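Botville desk-clearing course to return in December

Sep 1, 2025

The Stostach desk-clearing course will run again in Botville this December, and for the first time it will also be offered in Nastness. The sessions last 90 minutes and cover one piece of furniture only: the small shelf that stands on a desk or table and tends to fill up with whatever is nearby.

Szabo, the secondhand furniture store on the Botville side of the river, is paying for the hall in both towns. The store took in 500 desktop shelves last year, more than any other kind of furniture, and many came in with things still on them. Pens, chargers, old mail and loose change were the most common. Anything with a name on it was returned. The rest is in a bin by the register, where it can still be claimed.

The course works from the top of the shelf down. People are asked to take everything off the upper level first and leave it bare while they deal with what is underneath. Small items go into a box on a chair, out of reach. Books stay on the lower board, lying flat, with the biggest at the bottom of the pile.

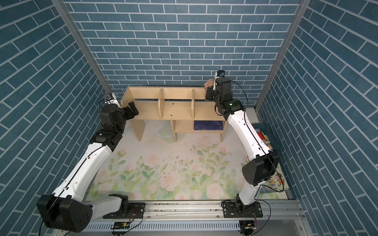
The upper compartments are bare and the books are stacked on the lower board.

Only after the lower level is settled does anything go back on top, and each compartment gets one kind of thing. The course notes suggest paper in one, writing tools in another and nothing at all in the third for the first month. Most people find the third compartment the hardest, according to the notes, and end up using it for keys.

The last part of the session is on the table itself. Shelves get dragged forward, wiped and pushed back, and what was behind them comes out onto the tabletop. The notes say to sweep before wiping. A wet cloth on crumbs spreads them, and on a patterned cover they are easy to miss until the light changes. A dry hand brush and a sheet of stiff paper are enough. Dark specks on a pale cover should be brushed toward the nearest edge, never toward the shelf, where they collect around the legs. The space under the lower board should be checked as well. Plastic bags and wrapping get pushed in there and stay for months.
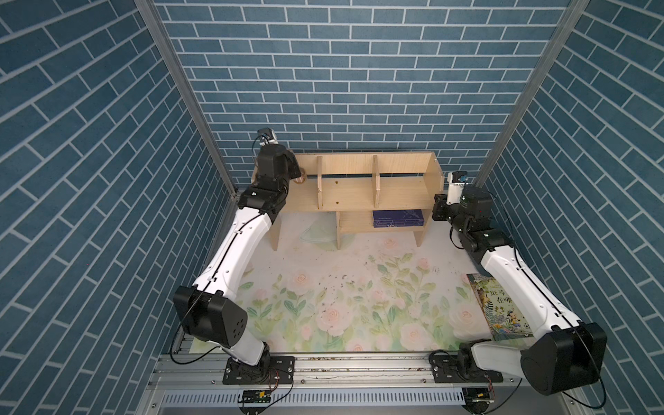
A Nastness reader who took the course last year wrote in to say that the advice on sweeping was the only part that stuck. The shelf at home was full again within a few weeks, the reader said, but the brush now hangs on a hook beside the desk and gets used most evenings. The reader also asked whether the December session could spend more time on cables, which were left out last time.

Cables have been added. There will be a short section on running a charger behind a shelf without letting it lie across the board, and another on what to do with cords that no longer belong to anything. Szabo will accept those at the store on the same terms as before — bundled, dry and in a paper bag.

Bare wood gets its own page in the new notes. Many inexpensive shelves are sold unfinished, and a cup left on the board overnight can leave a ring. The notes recommend a barely damp cloth, wiped along the grain, and a dry one straight after. Dark spots that do not lift should be left alone until the wood is fully dry. Sanding is not covered, though the store keeps a sheet on it at the counter.

Fees have not changed. There are 200 places in all, split evenly between the two towns, and anyone who signed up last year and could not attend has first call on them. A flyer will go to 4,000 addresses in Botville and Nastness in the fall. Sign-up is at the Szabo counter or by mail using the slip on the flyer. Phone sign-up, tried last year, has been dropped.

People who come are asked to bring a box, a hand brush and a photo of their own shelf as it stands now, before any tidying. Shelves are provided in the hall, along with table covers and a supply of old books to stack. Children over ten can attend with an adult and do not need a separate place.

The Botville sessions will be held in the upstairs room at the library, which has an elevator. Nastness has yet to confirm its room, and the address will be printed on the flyer. Parking at the library is free after the stores close — the lot on the hill is closed for resurfacing, so drivers should use the one behind the post office.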